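Bokthorpe Residents' Association: Spring Newsletter
Fri 24 April
By Uzma Durrani, Secretary

Changes to the collection of bulky waste and cardboard

Members will be aware that the present arrangement for the collection of bulky waste comes to an end in June. The Association has been in correspondence with the contractor, Andex, throughout the winter, and a new agreement has now been signed. The main points are set out in this item. A full copy of the agreement may be read at the office during opening hours.

Under the new agreement, each household may book two bulky collections a year without charge. Further collections will be charged to the household at the contractor's usual rate. Bookings must be made by telephone or at the office, and items should be left at the kerb no earlier than the evening before collection. Mattresses, wardrobes and garden furniture are accepted. Paint, gas bottles and car tyres are not, and must be taken to the depot on Brerkik Road by the householder.

Cardboard will in future be collected separately from other paper. It should be flattened, tied and kept dry. Boxes which still contain packing foam will be left behind, as happened in several streets last autumn, and the Association is not able to arrange a second visit. Households with a large amount following a house move are asked to telephone the office in advance.

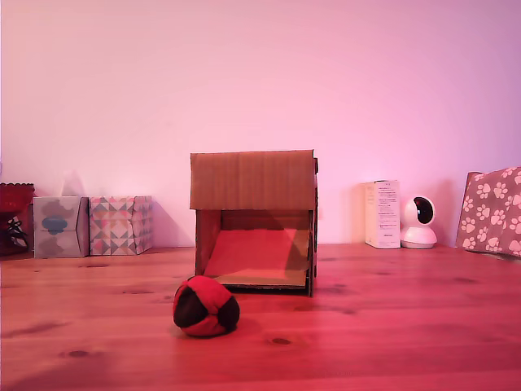

The question of storage was raised by a number of members living in the flats at Hollenstein Court, where the bin room was built for a much smaller number of households than now use it. The Association has agreed to contribute up to 3000 pounds towards a covered store beside the east entrance. The managing agent has accepted this in principle and will meet the remaining cost. Work cannot begin until the position of the gas main has been confirmed, and members will be told by letter when a start date is known.

In the meantime, residents of the Court are asked not to leave items in the stairwells. The fire officer's report, received in the winter, was clear on this matter, and the managing agent has stated that anything left on the landings will be removed without further notice.

The Association also wishes to remind members that the street containers at the top of Mill Lane are for glass only. Clothing should be taken to the bank behind the library, which is emptied on Tuesdays.
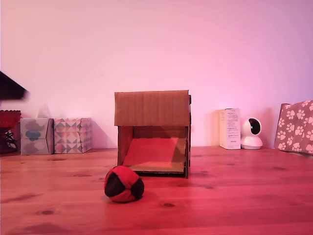
Several members wrote to ask whether the collection of garden waste would be affected. It will not. The brown bins will continue to be emptied fortnightly on the existing rounds, and stickers already bought remain valid until their printed date. Replacement bins may be ordered through the office, and delivery at present takes three weeks.

Mr Leopold Moser has kindly agreed to act as the point of contact for missed collections on the north side. Members on the south side should continue to write to the Secretary. It would assist us greatly if reports gave the street, the house number and the type of waste concerned.

Comments

Gilberto Espinoza
Does a broken freezer count as bulky waste? The depot would not take mine.

Uzma Durrani
Freezers are accepted, Mr Espinoza, but please mention it when booking as they travel on a separate lorry.

Emil Leitner
The east entrance at the Court is where the prams go. Has this been considered?

Aigars Pētersons
Glad to see the brown bins are staying as they are. Could the new cardboard days be put on the noticeboard by the shop as well?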